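# Against the empty desk

Every March the advice comes round again: clear your desk and your head will follow. I've worked in four offices that tried it, and I don't believe a word.

The last push at Clullus came with a memo. One cup, one screen, nothing personal, everything else in a locker by six. Mervin Bouchard, who wrote it, had read that tidy people finish more work. He couldn't say which tidy people, or what work. We spent $415 on drawer inserts and a good part of each morning unpacking what we'd packed the night before.

What did I get for it? A bare surface and a sore back from the lockers. I still lost my pens. I just lost them in a drawer.

I'm not defending filth. Old food should go, and so should the 80-page printout you'll never open. But a bottle of something to drink, a keyboard pushed where your hands want it and a few flowers in a pot do no harm that I can find. Zofia Szulc kept a plant by her phone through the whole campaign and closed her accounts on time like everyone else.
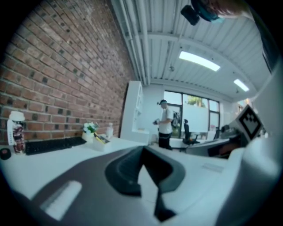 *A long white desk by the brick wall, with the bottles, keyboard and flowers left out.*

I could sit down there and start. Would I write better if someone swept it all into the tall cabinet at the end? I doubt it, and I'd like to see the evidence before anybody buys more drawer inserts.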